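Wrist view only, first numbers
21 July 2022

The Kiltov runs finished last night, so I can finally write down what came out of them. The question was narrow. If the policy gets the wrist camera and nothing else, how much worse is it at picking up a shoe by the heel?

Training used 1,129 demonstrations, all teleoperated, with the overhead view dropped before anything reached the network. I kept the same architecture as the Doolan baseline and changed only the input. Each model took 17 hours on our one good GPU.

I ran 48 trials per model. The wrist-only policy got four fewer successful lifts than the baseline, a smaller gap than I expected. Most of its misses came early, in the approach - once the collar was in view it did fine.

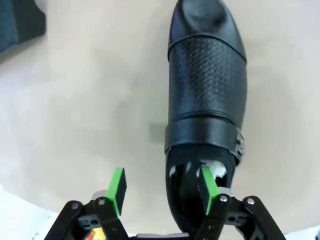

Filed under: Grasping

The grasp we want puts one finger inside the heel opening and the other outside, so the back of the shoe sits between the two pads. Paper stuffing makes this harder. It takes up room the inner finger needs, and it shows up bright against a dark lining, which I suspect the network uses as a cue. I have not tested that yet.

Next is the same comparison on the Corthorpe set, where the shoes come unstuffed and at random angles. That should be done in August. Code goes up once I clean out the hard-coded paths.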